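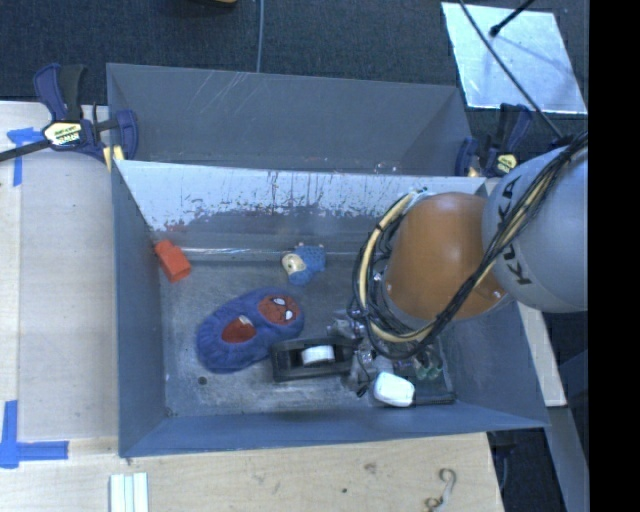 Akbulut
Amateur welterweight, Dreso Boxing Club

August 2021

Back from Clenov. Lost on points. Writing this in the van because if I leave it til tomorrow I'll have talked myself into a better version of it.

Weigh-in first. Made it with a little to spare, which never happens. Ate half a bagel and some rice out of a tub and felt fine, maybe too fine. Sat in a hallway for ages with my hood up. Order of bouts got changed two times and I ended up near the end of the 16 on the card, so warmed up, cooled down, warmed up again. By the time they called me my wraps felt tight and my legs felt like somebody else's.

Other guy was a southpaw. Knew that. Worked on it since April, lead foot outside, right hand down the middle, over and over. Did it for maybe the first minute. Landed a good one too, his head went back and I heard our corner yell. Then I stood there admiring it like an idiot and he hit me with the left to the body. Didn't hurt so much as empty me out.

Second round his all the way. No argument. I was following him instead of cutting the ring off, he'd touch and turn, touch and turn. Coach was shouting "feet" and I could hear it fine and my feet did nothing.

Third was close. I thought I took it. Went to the body, finally, should of done that from the bell. Got him on the ropes by the blue corner and put four together, all of them clean. He held. Ref broke us, warned me for pushing, bell. Split decision, so one judge liked me. Will be living off that one judge for a month.

Nose is fat but not broken. Knuckle on the right hand is puffy, second one over, same as before the shutdown. Ice when I get in. Cut inside the lip that I keep poking with my tongue, which is dumb.

Record since we were let back in the gym is 2 wins and this. Not terrible. Doesn't feel that way tonight.

Things to fix while I still remember:
- hands come back low after the right. every time
- body early
- stop looking at the clock between rounds
- new mouthguard, this one slides
- eat less before, or eat sooner, ask coach

Grurley show is next if the hand is ok. Same weight, supposedly a smaller ring, good for me I think. Not going to run tomorrow. Might skip a little if I can't sit still. Mom wants the video and I don't really want her to have the video.

Driver just stopped for gas and everyone's going in for chips. I can eat chips. First chips since I started the cut, salt on the lip is going to be awful.

Later. It was awful. Had two bags. Hand is in a bowl of ice so this is left handed typing, sorry if it's a mess. Watched round one again on my phone. The right hand was really good. He's open for it again about ten seconds after and I just dont throw it. Going to bed.

Recent entries
Making weight, badly
Sparring at Clenov, notes
Southpaw drills that sort of work
First night back at Dreso
Old gloves, new gloves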